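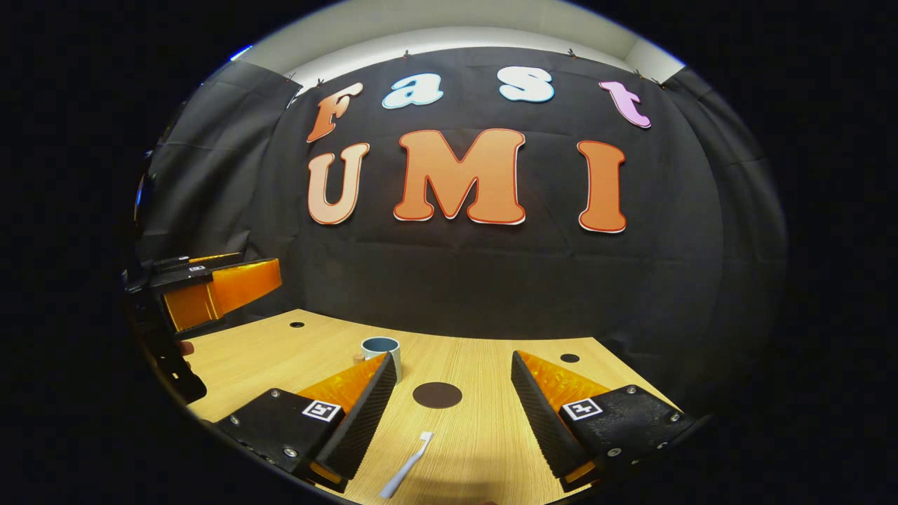

The Toothbrush Has No Business on the Table

I have opinions about toothbrushes, and I have reached the age where people let me finish.

The main one is that a toothbrush belongs in a cup. It should stand up, bristles in the air, in the room with the sink. I was raised on this, and for years I took it for a law of nature, like gravity or the price of parking. Then I began looking at where other people's toothbrushes spend the day. They lie on windowsills. They lie on the lids of laundry hampers. A white one lies on a blond wood tabletop with a perfectly good cup a few inches farther back, a small blue one, minding its own business behind a dark brown disc that might do for a coaster. The brush is down flat and on a slant. Behind it all hangs a black cloth with big cartoonish letters on it, FAST over UMI, the M fat and orange, the whole thing as cheerful as a birthday.

I would like to speak to the word "fast."

Fast is how toothbrushes end up on tables. You're brushing, the phone rings in the other room, you walk toward it foaming, and you set the brush down on the first flat thing you meet. You mean to come back for it. Some of us come back for it in October.

My friend Leopold Wyss, a man who owns one towel, argues that the cup is the real villain. Have you looked in the bottom of yours, he asks, usually while I'm eating. I have, now. I bought mine from Skodisa, a housewares shop that charges extra for anything described as "matte," and after a winter of faithful service it had grown a gray paste at the bottom that I can only compare to the grout in a bus station. The cup had been collecting every drip off every brush, in the dark, without complaint. Leopold's own brush lies on a folded washcloth. He calls this airflow.

So I am prepared to give some ground. A cup that never gets washed is a small swamp with a handle sticking out of it. The answer to that is to wash the cup, though, and people will go to great lengths to avoid this conclusion. They will buy a rack. They will buy a ceramic hedgehog with holes in its back. A company called Clovau sells a wall unit with 6 slots, which is a great many toothbrushes for a household of two, and I know a couple who filled every one of them out of shame.

I lived with the Clovau unit for a week when I was minding their house in Stomevdale. By the second night I had no idea which brush was mine. I took to keeping it on the kitchen table.

Yes, I know.

It was very convenient there. I'd see it when I came down for coffee, and I'd remember to brush, something I can't say for the days when it stood upright and correct behind a closed door. I also put a plate on it once. The bristles came out facing several directions, like commuters when the platform changes.

Trilok Katiyar, who was my landlord through most of my thirties, had a rule for this sort of thing. An object should live where you stop using it, he said, and you should arrange your house around your own laziness. He kept his scissors in the fruit bowl. I thought this was the philosophy of a man who had given up, and I've since come to think it's the only advice about tidying I have ever followed for longer than a month. My keys are in the fruit bowl now. They get a bit sticky in summer.

Still, I draw the line at the brush. A table is where the mail goes, and the mail has been places. A table is where elbows go. If you must have your toothbrush out there with the coasters, and some mornings evidently you must, then use the cup. Rinse it first. Pick the brush up off the wood, stand it on its end, and go answer the phone.

Mine is back in the bathroom as of this writing. The cup is clean, or it was when I started the essay. Leopold is coming over tonight and will certainly check.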